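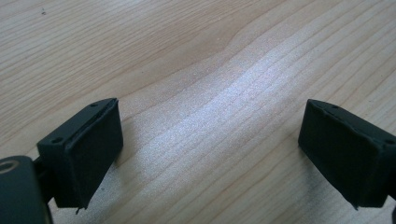 朝、食卓を拭くときに、木目に沿って拭く人と、構わず丸く拭く人がいる。わたしは長いあいだ後者で、それどころか、自分の家のテーブルに木目があることすら、引っ越しの荷物をほどき終えて半年ほど経つまで気に留めていなかった。皿を置き、郵便物を積み、夜はそのすみで原稿を書く。天板というのは、たいていその上に何かが載っているものだから、まじまじと見る機会が案外少ないのである。

白っぽい木のテーブルの話をしたい。濃い色の、いかにも重々しい食卓にも捨てがたい魅力はあるけれど、ここ何年か友人の家を訪ねるたびに出会うのは、きまって淡い色の天板だ。ベージュというには薄く、白というにはあたたかい。近づくと、うっすら桃色がかって見えるところもある。そこに細い線が幾筋も、ゆるやかに波を打って流れている。線の詰まったところと、つるりと広く空いたところが交互にやってきて、端のほうへ行くと急に弧を描いたりする。砂浜に残った波のあとのようだと言った友人がいて、なるほどと思ったが、その人の小学生の息子さんは「ラーメン」と言っていた。どちらの見方も、わたしは好きだ。

クラルトブリッジの町はずれに、そういうテーブルばかりを作り、また直している工房がある。マーカムという名前で、看板は小さく、初めて行ったときには二度も前を通り過ぎてしまった。主人のアメリコ・ブランダンさん(Américo Brandão と綴るのだと、名刺の裏にわざわざ書いてくださった)は、隣町のミテッドヴィルで家具の修理を長く手がけたあと、この場所に移ってきたそうだ。取材にうかがったのは十月の終わりで、戸口の脇には乾いた落ち葉が吹き寄せられていた。

「まあ、先に触ってください。話はそのあとで」

そう言われて、言われるままに手のひらを置いた。板は壁際の台に渡してあって、まだ脚がついていない。長さは189センチ、厚みは32ミリ。六人で囲む食卓になるという。すべすべしているものとばかり思って撫でたのだが、指の腹がところどころで、ごくかすかに何かを乗り越える。木目の濃いところが、薄いところよりほんの少し固いのだそうだ。目をつぶって、もう一度やってみてください、とブランダンさんは言った。目をつぶると、さっきよりも波の間隔がよくわかった。

◆ 窓のそばで見る

その日、いちばん長く話したのは、意外にも光のことだった。

淡い色の天板は、窓からの光をよく拾う。正面から光を受ける位置に立つと、真ん中のあたりが銀色に近いほど明るくなって、木の色が飛んでしまう。ところが、その明るい帯のなかにも、よく見ると灰色のさざ波のように木目が残っている。半歩ずれると、帯も一緒にずれて、いま白かったところにあのベージュが戻ってくる。ブランダンさんは仕上がりを確かめるとき、板のまわりをゆっくり歩く。立ったりしゃがんだり、ときには床に膝をついて、板と目の高さを同じにしたりもする。

「光っているところを、お客さんは最初いやがるんです。ムラに見えると言って。でも、私はあそこがいちばん正直だと思う。傷も、研ぎ残しも、ぜんぶあそこに出ますから」

わたしも真似をして歩いてみた。なるほど、正面からは何もなかったはずの場所に、細い筋が一本浮かんでいる。あ、と声を出したら、ブランダンさんは嬉しそうに「ありましたか」と言って、鉛筆でそこに小さな印をつけた。研ぎ直すのだそうだ。見つけてしまって申し訳ないような、少し得意なような、妙な気持ちだった。

帰ってから自宅のテーブルでも試した。わが家の食卓は東の窓に寄せてあるので、朝のうちは半分が白く光る。腰をかがめて斜めから眺めたところ、覚えのある傷と覚えのない傷が次々に現れて、しばらく朝食の支度が進まなかった。鍋敷きを引きずったらしい線。娘が算数の宿題をした跡と思われる、薄い筆算。割り算だった。答えまでは読み取れない。

皆さんもお時間のあるときに、一度上のものを全部どけて、窓の反対側から眺めてみることをおすすめする。掃除の前がいいか後がいいかは意見の分かれるところで、わたしは前に見て少々落ち込んだので、後のほうが気持ちは楽だと思う。

◆ 木目の向き

工房の棚には、表を手前にして板が立てかけてある。どれも同じように白っぽいのに、流れ方がまるで違う。縦にまっすぐ通ったもの、斜めに大きくうねるもの、途中で渦になりかけてやめたようなもの。製材してから乾かすのに約2年かけるそうで、そのあいだに反ってしまって、テーブルにはなれない板も出る。そういう板は切って小さな盆や鍋敷きにする。工房の入り口に並んでいて、わたしも盆をひとつ買ってしまった。

家具を買うとき、人はまず寸法を見て、次に値段を見て、それから色を見る。木目の向きまで注文する人はめったにいないという。それでもブランダンさんは、脚をつける前に必ず板をぐるりと回して、どちらを手前にするか考える。

「座った人から見て、流れが遠くへ向かうか、こっちへ来るか。斜めの木目だと、座る場所によって変わるでしょう。お父さんの席からは遠くへ行くけれど、子どもの席からはこっちに来る。同じ食卓で、みんな違うものを見ているんですよ」

これは取材のあとずいぶん長く頭に残った。わが家では席がなんとなく決まっていて、夫は窓を背に、娘は台所に近いほうに、わたしはその向かいに座る。ためしに夫の席に座って夕飯を食べてみたところ、木目が右の奥へすうっと抜けていくように見え、部屋まで広くなった気がした。その席をずっと独り占めしていたのかと夫に言うと、夫は木目など一度も見たことがないと言うので、張り合いがない。翌週から席を替わってもらった。

◆ 傷のある食卓

マーカムには、作る仕事と同じくらい、直す仕事も舞い込む。台帳を見せてもらうと、ちょうど614番のところに鉛筆で「輪じみ、二か所。急がず」と書いてあった。持ち主は急いでいないらしい。こういう書き方がわたしは好きで、つい前のページまでめくらせてもらった。「猫」とだけ書かれた行もあった。

淡い色の木は、しみが目立つ。コーヒー、醤油、赤ワイン。冷たいコップの輪。濃い色の天板なら気づかずに済んだかもしれないものが、白っぽい板の上では遠慮なく見えてしまう。それが嫌で、ビニールのクロスをかけっぱなしにしている家も多いと聞く。わたしの実家がまさにそうで、食卓がどんな木だったのか、じつはいまだに知らない。母に電話で尋ねたら、「茶色かったと思うけど」という返事だった。

ブランダンさんに、きれいに保つ方法をうかがった。返ってきた答えはごくあっさりしている。

ふだんは、固く絞った布で拭いて、乾いた布で追いかける。これだけでいい。布は古いシャツでも何でもよいが、ほつれた糸が出るものは、ささくれに引っかかるので避ける。パンくずや砂粒のような小さなものは、拭く前に手で払っておく。粒を布の下に巻きこんで、一緒に引いてしまうのがいちばんいけない。ほんの点のような、黒い小さな粒ひとつでも、それを押さえて引けば線になる。

油で仕上げた天板なら、年に一度か二度、油を塗り直す。晴れた午前中がいい。薄く伸ばして、しばらく置き、しっかり拭き取る。塗りすぎるとべたついて、ほこりを呼ぶ。表面に塗膜のある天板には、この油は要らない。自分の家のテーブルがどちらなのかわからないときは、買った店に尋ねるのが確実で、店がもうなくなっていたら、脚のつけ根など目立たないところで試す。油を拭き取ったあとの布は、丸めて置くとひとりでに熱をもって燃えだすことがあるので、水に浸してから捨ててください、とブランダンさんはここだけ声を強くした。

浅い傷は、目の細かい紙やすりで木目に沿って撫でてやる。沿って、というところで、わたしは冒頭の、丸く拭いていた自分のことを白状した。

「拭くのは丸でもいいんです、濡れた布なら。でも、やすりで丸はだめ。光の帯のところに、ぜんぶ丸が出る」

それを聞いて胸をなでおろした。ただ、それ以来なんとなく木目に沿って拭いている。斜めの木目に沿って拭くと、腕がいつもと違う方向に伸びて、肩のあたりが少し気持ちいい。

◆ 何も置かない時間

取材の帰り道、駅の近くの「ユー」という小さな喫茶店に寄った。ブランダンさんが天板を納めたと聞いていたからだ。奥に長い机がひとつあって、知らない人同士が端と端に座っている。やはり白っぽい木で、肘の当たるあたりだけ、心なしか色が深い。

店主の女性は、閉店後に砂糖壺もメニューもすべて棚に上げて、机の上をすっかり空にするそうだ。朝、鍵を開けて入ってきたとき、何もない机の上に窓の光が伸びているのを見るのが好きで、つい五分ほど、エプロンもつけずに立っているという。そのあいだに電話が鳴ると、ちょっと恨めしいんですよ、と笑っていた。

わたしもこれを取り入れようとした。寝る前に食卓の上を空にする。新聞、眼鏡、請求書、娘の髪留め、誰のものかわからない輪ゴム。初日は運びきれずに椅子の上に積んだだけで終わり、朝になってその椅子に座れなかった。次の日からは浅いかごをひとつ用意して、行き先の決まらないものはとりあえずそこへ入れることにした。かごはすぐにいっぱいになったけれど、少なくとも天板は見える。

空の食卓は、思っていたよりも大きかった。毎日三人で窮屈だ窮屈だと言い合っていたのに、両手を広げてもまだ余る。ほんのしばらく、そこに何も載せないでおく。指先で木目をたどってみたり、頬杖をついたりする。湯が沸くまでのあいだ、そんなことをしている。娘が起きてくるとまず牛乳の瓶が置かれ、あとはいつもの朝になる。

◆ 選ぶときに

これから木のテーブルを迎えようという方のために、工房で聞いたことを少し書き添えておく。

色の見本は、店の照明の下だけで決めないほうがいい。借りられるものなら小さな板を家に持ち帰り、朝と夕方と、夜の電灯の下で見る。淡い木は、周りの色をよく映す。緑のカーテンの部屋では涼しげに、電球色の灯りの下ではずいぶん甘い色になる。わが家で盆を置いて比べてみたら、台所では白く、廊下ではクリーム色に見えて、同じものとは思えないほどだった。

年月が経てば、色は変わっていく。日の当たるところから少しずつ飴色に寄っていくので、新しいうちは、花瓶や敷物を同じ場所に置き続けないこと。動かさずにいると、どけたときにそこだけ白く形が残る。もっとも、ブランダンさんの自宅の食卓には、ラジオの形がくっきりと四角く残っているらしい。奥さまが毎晩聴いていたもので、消すつもりはないとのことだった。

厚みについては、好みと、部屋との相談になる。厚ければ立派だし、安心感もあるが、そのぶん重い。模様替えの好きな人は、天板の端を持ち上げてみてから決めるといい。それから、縁の仕上げ。角が立っているか、丸めてあるか。腕を置いたときの当たりがまるで違うので、店では遠慮せず椅子に座って、しばらく腕を載せてみてほしい。できれば袖をまくって。

木目については、ブランダンさんはこう言っていた。

「きれいなのを選ぼうとすると、みんなまっすぐなのを選ぶんです。でも、毎日見るんだから、少し変なところがあるほうがいい。ここだけ曲がっているとか、ここに小さい点があるとか。そういうところに、だんだん目が行くようになりますよ」

工房で見せてもらったあの六人用の食卓は、11月12日に届け先の家へ運ばれるという。右の端のほうに、木目がぎゅっと詰まって、弧を描いて流れ出ていくところがあった。あの席に座るのが誰なのか、少し気になっている。聞けば小さなお子さんのいるお宅だそうだから、最初のひと月で何かしらの跡はつくだろう。台帳には、まだ次の行が空いていた。

わが家の割り算のほうは、そのままにしてある。紙やすりは買った。引き出しに入っている。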